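Notebook, Clalutport workroom, February, morning session

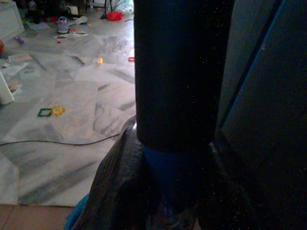
Wrist view, arm over the marble. Green square and yellow piece side by side on the left.

Ran the sorting job on the floor again, same settings as yesterday. Trellano want the arm to take over picking up after the play sessions, which at present is Roos Vandenberghe on her knees for the last part of every afternoon. She has kept a note of her own time for us and I have copied it into the back of this book.

Grip force left at 6. Flat pieces are still the trouble. A hollow square on polished stone gives the fingers very little to get under, and when they close a bit high they just push it along. Ruwan Weerasinghe thinks we should approach slower over the last stretch. Changed the approach from 400 to 300 mm/min, will compare after lunch.

Glare off the floor is bad at this hour. Cassim software draws its outline round the veining as if it were an edge. Tried the lower exposure, a bit better, kept it. To do: repeat with the blinds down.

Spoke to Roos about what changes for her. Under the Etetti plan she stops doing the general pick-up and does two checks instead, one before the arm starts (cables, paper, bags, anything soft) and one after. She says the first check is most of the work of tidying anyway, and I think she is right as things stand. Paper lying flat we can't pick up at all. She also asked who gets called when it stops halfway and she has people waiting to use the room. No answer to that yet. Ruwan to ask Trellano.

Her hours are meant to stay the same, with the time going to repairs and washing of the pieces. She would like that in writing. So would I.

Cover on the wrist: look at how it sits before the next long run. Ask stores if there is a shorter one.

Afternoon: 2 runs at the slower approach, then the blinds.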